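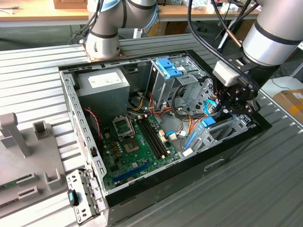 Two arms, one PC: the gripper over the blue SATA connector in the Nulline test cell.

The Gripper Is the Easy Part to Buy
By Anju Agarwal
18 January 2019

Rostyslav Bondarchuk has strong feelings about cables. He had them before I sat down, and he was still having them when I put my coat back on.

"A cable is a coward," he says. "You touch it, it goes somewhere else. A screw at least stays in the hole and fights you."

Bondarchuk runs the gripper trials at Nulline, where the job since November has been to find out which hand, on which arm, can take an old desktop computer apart without also taking apart the hand. The company would like to sell this to recyclers. The recyclers would like to see it work first, an attitude Bondarchuk calls "very traditional."

There are 2 grippers left in the running. One is the Potberg, which is wide and strong and has, in his words, "the delicacy of a car door." The other is the Zesivance, which has narrower fingers and a much better opinion of itself. Each gets the same task: find a SATA connector, close on it, pull straight, let go. Each gets 300 attempts. The scoring is done by Ivan Dovhaniuk, who sits by the stop button with a clipboard and the expression of a man grading driving tests.

I asked who was ahead.

"Zesivance," said Dovhaniuk.

"It depends how you feel about wires," said Bondarchuk.

After 200 attempts apiece, the Zesivance had pulled 103 connectors cleanly, and the Potberg had pulled fewer than that, a number Bondarchuk asked me to leave out as a kindness to its manufacturer. The Potberg's trouble is approach. It needs room to open, and the inside of a PC has never had room for anything. Give it a drive cage, though, and it's a different animal. "It will lift the whole computer," he says. "You didn't ask it to. But it will."

The Zesivance fails more quietly. It closes beside the connector, reports a successful grasp, and retreats with great dignity holding nothing. For a week the team blamed the fingers. Then they blamed the camera. Then Zakhar Palamarchuk, who wrote the controller, was asked whether it might be the controller, and went for a walk.

"It was partly the controller," Palamarchuk told me by phone. "I want the word 'partly' in the article."

The software, called Zhuravel, had been treating contact with anything as contact with the right thing. A bundle of power wires, pushed hard enough, feels a lot like a plug. Palamarchuk now has it tug lightly before committing, and misses are down. So is speed. Dovhaniuk says he has started bringing a book.

The second arm is another argument. Bondarchuk wanted it to hold the case steady or move wires aside. Arsen Sydorenko, who signs for the equipment, wanted to know why a clamp couldn't do that.

"A clamp can do that," Bondarchuk admits. "A clamp can't hold back a wire and then change its mind."

Sydorenko remains unmoved. "I've seen the arm change its mind," he says. "I'd like to see the clamp's numbers."

So there will be a clamp round, once both grippers have finished their attempts. After that come the memory clips, which Bondarchuk describes the way other people describe in-laws, and then a set of slimmer fingertips for the Potberg that he has been filing down himself in the evenings. He showed me a pair. They were not quite the same length.

"They're prototypes," he said, and put them back in his pocket.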